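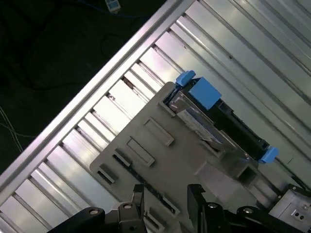
A drive carrier with blue latch tabs, seated in its place in the gray-beige tray on the slatted bench.

When I came to visit Ruby-Lee Katene at the Lockyer repair shop, she asked me first to put my coffee on the shelf by the door. "No cups past the shelf," she said. "I am friendly about everything else."

Katene has worked with used computer storage for 11 years. The shop takes in equipment from offices that are moving or closing, and her part of it is the drives. They must be taken out of the old machines, marked, checked, and put back in carriers before they go to a new owner. It is quiet work, done mostly standing up, and she told me that she likes it more now than when she began.

"In the beginning I thought the job was the computers," she said. "After one year I understood that the job is mostly the table. If the table is bad, I lose screws, I mix two labels, and at four o'clock I am angry with everybody."

Her table is a bench with a top of aluminum slats, with narrow grooves between them and a bright metal rail along the side. I asked if small screws do not fall into the grooves all the time. She laughed and said that of course they do.

"But I can see them there. On the old bench they rolled to the back and fell behind the heater. We moved that heater in September and found 65 screws. I put them in a jam jar and I still use them."

The slats have some dark specks and scratches, and she has no wish to polish them. A customer once offered her a rubber mat from a company called Vetska to cover everything. She tried it for a week and gave it to a colleague, who keeps it under his chair.

What she cares for most is the tray. It is a plain plastic one, between gray and beige, with raised ribs and slots of different sizes, and a square opening toward one corner. The carrier sits in a cutout, so it stays in place while she works on it.

"I do not want to hold the thing with one hand and work with the other hand. My mother taught me to peel potatoes like this, and I have the scar," Katene said. "With the tray I have two hands. When I go to answer the telephone, I come back and the carrier is exactly where I left it."

I asked her to explain the blue parts, as they were the first thing I noticed. A carrier of this type has a bright blue latch tab at each end, and on a black housing they are hard to miss. Katene thinks that whoever chose the color had worked with tired people.

"Everything in a server room is black or gray. Then there is the blue, and your finger goes there. New people ask me where they should press, and I say, press the blue. That is the whole lesson." She thought about it for a moment and added a second lesson — never press with a screwdriver. She has a drawer of broken tabs which she shows to beginners, and she is not very gentle about it.

The labels are her other subject. The drives have a shiny metal surface, and the print can be so faint that she must turn her head to read it. She writes every number by hand in a notebook first and types it in the evening into Zomix, the program that the shop uses for its stock. I said that this sounds like double work.

"It is double work," she answered. "Last winter I did it only once, to save time, and I sent the wrong box to Letum. They are a good customer and they were polite, but I drove over two hours to bring the right one. So now I write."

The biggest order this year was 69 drives for one school office, all wanted before the holidays. She did them in small groups and did not let anyone else touch the notebook. Her colleagues brought her lunch, which had to stay on the shelf with the coffee.

I wanted to know what she would change in the room if she had the money. I expected her to name a better lamp or a new bench, but she pointed down at the floor. It is dark, and cables and thin wires are always lying there from one job or another.

"The floor should be white," Katene said. "I have asked three times. They tell me a white floor will look dirty. Yes, it will look dirty, and then I will sweep it!"

Before I left, she let me press one carrier into the cutout by myself. I put it in the wrong way around. She took it out, turned it, and gave it back to me without a word, and on the second try it went in.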